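Senus Drawer Organizer, Dark Green

If your sock drawer has been getting away from you (ours certainly had!), the Senus might be the nicest small thing you buy this May. We've carried it at Floranport for 2 years now, and it's still the one we give to friends who are moving house.

It's a rectangular plastic tray with ten compartments in two columns of five, so every rolled pair gets a spot of its own, and the thin walls leave the room for your socks. 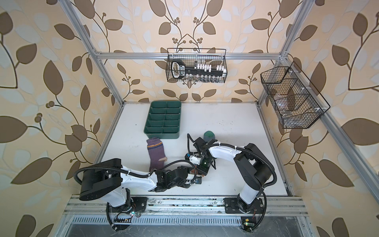 Care and delivery

Wipe it with a damp cloth and a drop of dish soap, then let it air dry before you fill it up again. Please keep it out of the dishwasher, much as we love ours.

Orders over $25 ship free, and anything placed before noon on Thursday goes out that same day. Questions about fit? Write to Luzius Hauser at the shop with your drawer measurements.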